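Kitchen > Planning > Robot arms

Reading time: 2 minutes

Tips for budgeting a kitchen arm

I love this stage of a project, when it's all tape measures and scribbled totals! My best tip is to pick one dull job and price everything round that. Lids are a brilliant place to start, and a plain pot with a knob on top tells you plenty about the hand you need.
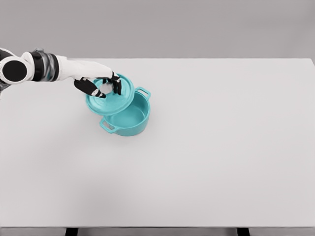 Lid held by its knob, over the open pot.

Get quotes for the arm and the hand separately. Vurkden wanted 1,870 for a hand with proper fingers, and Nultum came in lower with a simple two-finger grip (fine for boxes, less happy on a small round knob). Put 116 aside for fixings and cable clips too, and ask how long the spares take. Salinas told me 6 weeks, Lernlow 8, and I'd want that in writing before November.

Now the worktop! Leave a clear patch beside the pot for the lid to go, and count it in when you measure up. I forgot it on my first plan and had to draw the whole thing again.

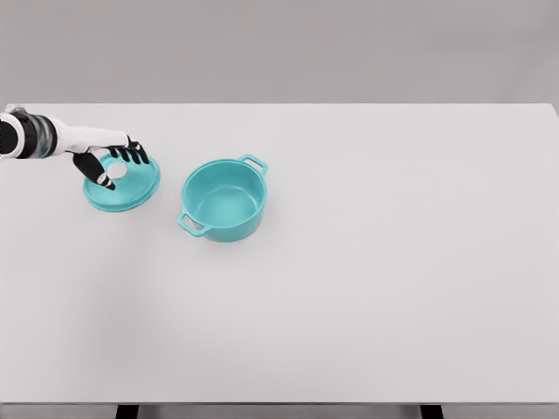

Lid to one side, with a bit of bare table between it and the pot.

If money's tight, spend it on the hand first and keep the pots you've got. Loop handles stick out further than you think, so measure across those as well as the rim.

Contact us | © Lernlow Kitchen Notes | Back to top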